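From: Kumudini Barua
To: home-automation list
Subject: Re: Re: can they do the chores yet?

Marijke, all,

Quick one, I've got a bus to catch. Replying inline and then adding my bit underneath.

Marijke Michiels wrote:
> My neighbour is convinced she'll have something to fold
> the washing and put the shopping away inside 2 years. I
> said I'd believe it when I saw one do a fitted sheet. Has
> anyone on here seen a two-armed setup do an ordinary job
> start to finish, without somebody reaching in to help?
> Not a promo clip please. Els sent me the Plutton one and
> it's all cuts.
>
> Marijke

Short answer, no, not to my satisfaction. Parts of jobs, yes. Was at the Kinier open afternoon in May, stood there 45 minutes. Groceries and a bit of laundry on the one bench. Two arms, grippers, plate of fruit, soft green bag, clothes on a little rack. Grabbed these:

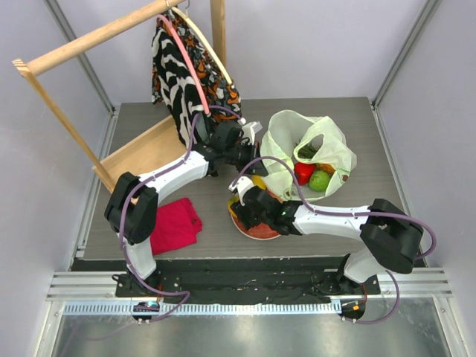
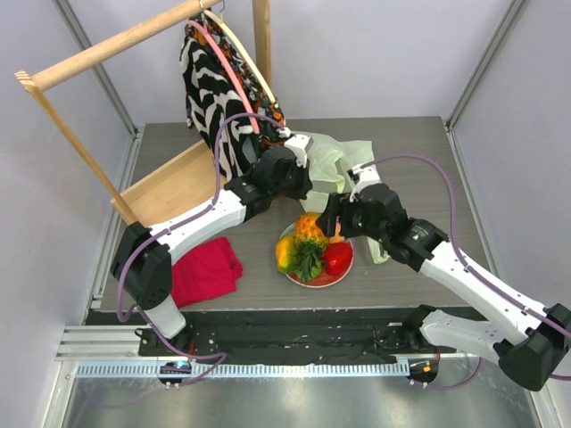

Both from the Kinier bench: fruit plate, green bag and the clothes rack at the back.

What I'd say to your neighbour. Hard things are fine. A pepper or an apple keeps its shape, you close on it and you've got it. Bags are the trouble. Thin stuff creases up, the handle goes wherever it likes, and teh opening is never where it was a second ago. You and I hold a bag open with one hand and dont even think about it. For two arms that's half the job right there.

Clothes same again. Getting a top off a hanger, ok maybe. Folding it so you'd put it in a drawer, I have my doubts. And a patterned one must be a pain, where's the sleeve, where's the hem? I asked the fellow there and he said they'd done 500 tries on the bag alone and he still wouldn't leave it running while he went for lunch. Fair answer, I thought. More than Plutton will tell you.

Speed is the other thing. I could of emptied my whole boot in the time I was standing there. Doesn't matter so much if you're out at work I suppose, unless there's ice cream.

Sebastião, you were going to write up the Jekine visit? Factory floor, so parts in trays, same part every time, whole different colour of problem. Their 400 an hour figure, was that with someone minding it or without? Would like to know before I go quoting it at people.

Also Fenna asked about cost and I forgot to ask, sorry. Will email them.

Gotta run
Kumudini

PS Marijke, no fitted sheets anywhere on the program. I did look.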